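Workshop notebook, shared bench
2025-09-02

Long evening, good evening, and I want to get it all down before I forget which screw went where. I'm writing this at the kitchen table with a cup of something that was tea an hour ago, so forgive the wandering. Anyone picking up Bastos after me should read at least the cable part and the list at the end.

Where we were

Last entry left off with both arms up and homing properly but the right wrist throwing a fault whenever it rolled past a certain point. I had blamed the joint. I had, in fact, spent two sessions blaming the joint, and had the covers off, and had written some unkind things about it in the margin of the previous page (sorry to whoever reads those). The joint is fine. It was the cable all along, tugging on its connector at the end of the roll. If you hold the cable slack in your hand and jog the wrist, it goes all the way round as sweet as you like. Let go and it faults.

So tonight was really meant to be a cable evening, and it became a cable, bracket and tray evening, as these things do.

Brackets

The second print of the wrist brackets is on, both sides. White filament again, from the same Brala spool, which is getting low. I'd like someone to order another before we run out in the middle of something, and please get the same white. I know it doesn't matter. I would still like them to match.

The first version flexed. You could see it when the arm stopped quickly, a little nod at the end, and the left camera nodded along with it, so every picture taken just after a move was useless. I thickened the web on the new ones and went up to 38 percent infill, and the nod is gone as far as my eye can tell. I haven't measured it properly. I did tap the side of it with a screwdriver handle and it felt a lot more solid, if that counts for anything.

One thing to fix in the drawing: the screw holes came out tight again and I had to open them up by hand with the small drill. That's two prints in a row. I've written it in the file notes this time so the third doesn't go the same way. The printer was otherwise very well behaved and I'd like to say thank you to whoever cleaned the plate, it made a real difference!

Cables

This took most of the night. The old routing ran tight along the forearm with ties every few inches, and it looked wonderful, very tidy, and it was the whole problem. There was no slack where the wrist needed it. I cut the lot off and started over with one big open loop at the right wrist, going out over the work and back down alongside the forearm. It looks terrible. It looks like something left over from moving house. But I ran the wrist through its full roll 20 times and got no fault, and then did it again at a faster setting while I ate a sandwich, and still no fault.

The catch is that a big loop over the work is a big loop that can snag on the work. Tonight there was nothing tall to snag on, so I let it be. Once we put real parts in the tray I expect trouble. I have a few thoughts:

A spring clip partway up the forearm, so the loop can pull out when it needs to and come back in when it doesn't. I think this is the one to try first. There is a bag of suitable springs in the drawer under the vise, or there was in February.

Bringing the cable round behind the elbow instead. Longer run, and we'd need an extension, and I don't love adding another connector to a machine whose only real fault so far was a connector.

A soft sleeve to keep it from curling so much. Cheap and easy, so I may just do it anyway.

The other loose cable, the one that drops off the underside of the right arm to the floor, still needs a proper home. I'd like it going back under the table and held there. For now please mind your feet when you walk along the front, I've caught it with my shoe more than once and each time my heart stopped.

Tray

The white tray is in use now and I'm very pleased with it. The black border gives the camera an edge to find against that beige tabletop, and the difference from the old plain one is night and day. With the old one the edge finder would wander off and lock onto a shadow. With this one it found the border on the first try and kept finding it, even after I nudged the tray on purpose and ran it again.

Shadows are still going to bother us, mind. Both arms together throw a wide soft one right below the tray, and it moves when they do. I tried dropping the exposure and it helped a bit. A lamp from the other side would probably help more. I'm going to ask whether the old desk lamp from the soldering corner is spoken for.

I have not fixed the tray down yet. I keep going back and forth on it. If it's clamped, every position can be taught once and left alone, and life is simple. If it's loose, we have to trust the camera, and trusting the camera is more or less the point of the project. For the time being it's loose, with a pencil mark at one corner so I can put it back where it was.

First run with both arms

Then the fun part. I'd been putting off running the two of them over the tray together, partly because of the wrist fault and partly, if I'm truthful, out of nerves. I've known these arms since they came out of the crate from Sullon, and the idea of driving one into the other makes me feel ill.

I set everything slow, kept one hand on the stop button, and had the left arm come in low from the side with its gripper open while the right one reached across from the front and waited over the tray. No part to pick up, only the two poses and the path between them. 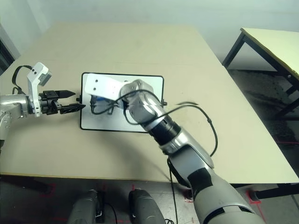

Notes from the run

Left arm: came in nice and level. I had set the height by eye with a scrap of card under the fingers, and it held that height every time. The ridged pad on the lower finger still wants a thin layer of rubber on it. I've got a bit of bicycle inner tube put aside for that, washed and cut into strips, please don't throw it out, it does look like rubbish.

Right arm: good. The reach across is long, and with the forearm stretched out over the table there's less room for the elbow than I'd pictured when I drew it on paper. I think the base could stand to turn outward a little. That means unbolting, so I want to sleep on it.

Between them: the keep-out zone in the software is set very wide and the planner refuses anything interesting. I brought it in a touch and it was willing to do the approach, but it takes an odd route, up and over, as if stepping round a puddle. I logged the path and saved it under the Plernska folder with the others. If anyone wants to look at why it prefers that route I'd be grateful, I stared at it for a good while and came away no wiser.

Timing: the pause before the right arm settles is set to 1000 milliseconds, and that's far more than it needs with the new brackets. I left it alone. One change at a time, I keep telling myself, having made several tonight.

I ran the sequence 17 times in all and stopped it once, and the once was me being jumpy. The loop swung a bit and I thought it was about to catch the tray. It wasn't close. Still, I'd much sooner stop for nothing than explain a bent finger to the rest of you.

Floor and table

The red tape on the floor is where it should be, so please set up to it and keep stools on the far side. The smaller table by the wall is a good place for the laptop, if we can find a longer lead for it. I've been standing with the thing balanced on my forearm like a waiter, typing with one finger, and it's no way to live.

I also went round the legs of the main table and snugged the bolts. One at the back was looser than I liked. It may have been part of the nodding, which would be annoying to learn after all that printing, but the new brackets are better anyway and I'm keeping them.

To do, in no special order

Order white filament, same as before.
Correct the screw holes in the bracket drawing before anybody prints another.
Spring clip on the right forearm, then repeat the full wrist roll test with the clip on.
Tie up the hanging cable under the table.
Rubber on the left lower finger, then on the others if it works.
Lamp, if we're allowed it.
Try a shorter settle time, in small steps, and write down each one.
Decide about turning the right base. Bring the big wrench, the one in the red box has a chewed end.
Find a block for the first real pick. Something light and square and cheap that we won't mind dropping. I had thought of cutting a few from the pine offcuts next to the saw and sanding the corners.

Left the machine powered down with the stop button in, arms parked, brakes on. Logs are copied to the shared drive. The key to the cabinet is back on its hook, and the good hex drivers are in the top tray of the toolbox where they belong, all of them except the smallest, which I dropped somewhere near the bench and couldn't find with the flashlight. If you kneel on it, that's the one.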